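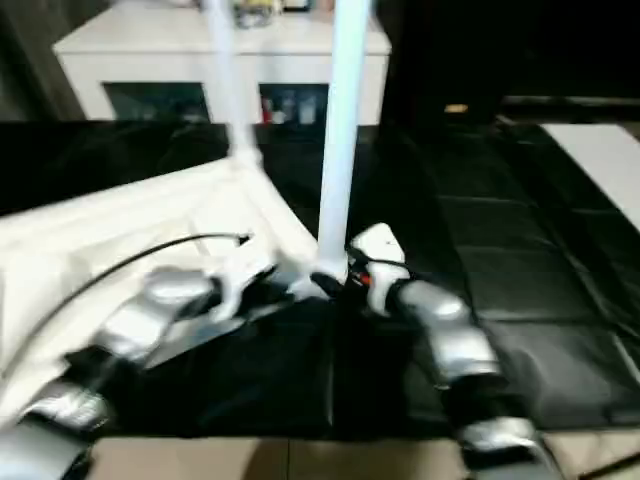
Week 4: Does it pay to wash less? Reading claims about household laundry

Handout for the evening course, Consumer Claims and Everyday Evidence, Fenside Adult Learning Centre. Bring it with you on Wednesday. The reading from Week 3 is still needed for the second half.

1. What is being claimed

Most advice on laundry comes down to a few statements repeated until they sound like facts. Wash at 30. Wash full loads only. Air clothes instead of washing them. Use half the powder. Each may well be right for some households. My complaint is that they are nearly always given without saying which households, compared with what, and measured how.

Take "a cooler wash saves money". Heating the water takes a large share of the energy in a hot wash, so the direction of the claim is sound. The size of it is another matter. It depends on the machine, the tariff, how warm the water is when it comes in, and what you were doing before. A person who already washes at 30 saves nothing at all by being told to wash at 30, yet the leaflets count them among the savers.

2. The Dunmore leaflet

You were given a copy last week. It says 73 per cent of people "noticed no difference" after switching to a cool wash. Before you accept this, look for the following.

Who was asked? The leaflet says "our customers". Those are people who had already bought a powder sold for cool washing.

What were they washing? Office shirts and football kit are different problems. The leaflet lumps them together.

How was "difference" judged? By memory. There was no second pile of clothes washed the old way to hold up beside the first.

What about the other 27 per cent? They are not mentioned again. If more than a quarter of people did see a difference, I would like to know what it was.

3. The Pevelbridge diaries

A better piece of work, though I have doubts about this one too. It asked 300 households to write down every load for 9 weeks. A diary beats memory. But keeping a diary changes what people do, and a household that knows someone will read its laundry record may start filling the drum properly. The authors admit this in a footnote and then carry on as if they hadn't.

Note also that households with small babies were left out as "not typical". They may be the ones doing the most washing. Leave them out and the average drops, and the average is the figure that got into the newspapers.

4. Some words to be wary of

"Up to": saves up to a certain amount. Zero is also up to that amount.

"Hygienically clean": ask what was tested for, and on what cloth.

"Equivalent to": equivalent to driving so many miles, boiling so many kettles. Usually the sum is not shown.

"Recommended": by whom, and who paid them?

5. For Wednesday

Find one laundry claim on a packet, a machine or a website at home. Copy it out word for word, including the small print. Then write a short paragraph on what you would need to see before believing it. Please don't go over a page.

If you can, work out what the claim would mean for your own household over a year, with your own number of loads. Show the working, even if it is rough. Last term's group did this with the Clenelstead figures and found they only added up for a home doing almost 1000 loads a year. Copies of those figures are in the folder by the door.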